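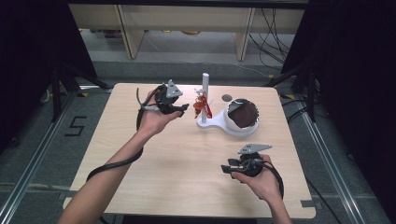
Refinishing a tabletop: hardwax oil or water-based poly?

Forum: Wood Finishing > Tables and Desks
11 replies

prarngate_mike wrote:
I have a light-colored table I use as a desk and for projects. The old finish is worn through in two places where my forearms rest. I want to sand it back and put something on it that keeps it light. Oil-based poly is out, I did a bookcase with it years ago and it went orange.

I'm down to hardwax oil or water-based poly. The table gets used every day, coffee included. I have a random orbit sander and a garage that stays warm enough until November. What would you use?

dulltools wrote:
Hardwax oil. If you wear through a spot you scuff it and rub more on. With poly you end up sanding the whole top again.

Kestrel_Lane wrote:
Water-based poly, three coats, satin. I disagree with the above for a desk. Skin oil and sweat are hard on hardwax. I had it on mine and the front edge went gray and sticky in the second summer. Poly in the same spot has held up for years.

dulltools wrote:
Sticky usually means too much went on and it wasn't wiped off. It should feel like there is nothing left on the surface when you walk away.

Kestrel_Lane wrote:
I wiped it off. I followed the can. It was fine for a year and then it wasn't. I'm telling you what happened to my desk.

tkurtulus wrote:
Before anyone picks a finish, is it solid wood or veneer? Look at the end of the top. If the grain lines run over the edge and continue, it's likely solid. If there's a seam or a strip glued on, be careful with that sander. I went through the veneer on a Skelitz dining table in one pass at 80 grit and there is no fixing that short of a new top.

Tarık Kurtuluş
Kozan Furniture Repair

prarngate_mike wrote:
Good question. I looked just now and the grain goes over the edge. I also pulled a screw underneath and the hole looks like the same wood all the way in. It was sold to me as maple but the seller called everything in his shop maple.

tkurtulus wrote:
Then you have room to work. Start at 120, go to 150, and stop there for poly. For hardwax oil go to 150 as well, maybe 180 on the edges. People sand to 400 or even 2000 because it feels nice and then the oil has nothing to get into. Save the fine paper for between coats.

If keeping it light is the main thing, test both on the underside first. Plain hardwax oil will darken the wood to about the color it is when you wipe it with a damp rag. Some brands sell one with a little white pigment to offset that. Water-based poly changes it the least.

hollis_b wrote:
Seconding the underside test. Do it with the same sanding you plan for the top or it won't match.

One more thing on water-based. The first coat raises the grain and it will feel like a cat's tongue. Either wet it down beforehand, let it dry and knock it back with 220, or just do that after the first coat. I do it after.

dulltools wrote:
Nobody has asked what goes on the table. You said projects. If that means clamps, glue and tools getting dragged around, you'll scratch either one, and I go back to what I said about repairs. A scratch in poly shows as a white line.

prarngate_mike wrote:
Some glue, some soldering, tools most days. I put a mat down for the soldering. The rest is laptop and paperwork.

Kestrel_Lane wrote:
Glue is another point for poly. Wood glue pops off cured poly with a plastic scraper. Cure time matters though. Dry in a couple of hours isn't cured. Leave it up to 4 weeks before you set anything heavy or rubber-footed on it.

prarngate_mike wrote:
Update. I did both samples underneath on Friday with a strip of tape between them. The oil is darker than I wanted, more honey than I thought from the damp rag. The poly is close to bare wood but looks a bit flat next to it. I rubbed cold coffee on both for an hour. The poly showed nothing. The oil had a faint ring that mostly went away when I buffed it.

Going with the poly in satin. I bought a quart of the Baser floor version because the store was out of the furniture one and the guy at the counter said it was harder anyway. Is there any reason not to use floor finish on a table?

hollis_b wrote:
I've done it twice. It dries faster so keep a wet edge and don't go back over it. Foam pad, not a roller, or you'll get bubbles.

dulltools wrote:
Save some for when you're redoing it in three years.

Kestrel_Lane wrote:
Mine is on year six.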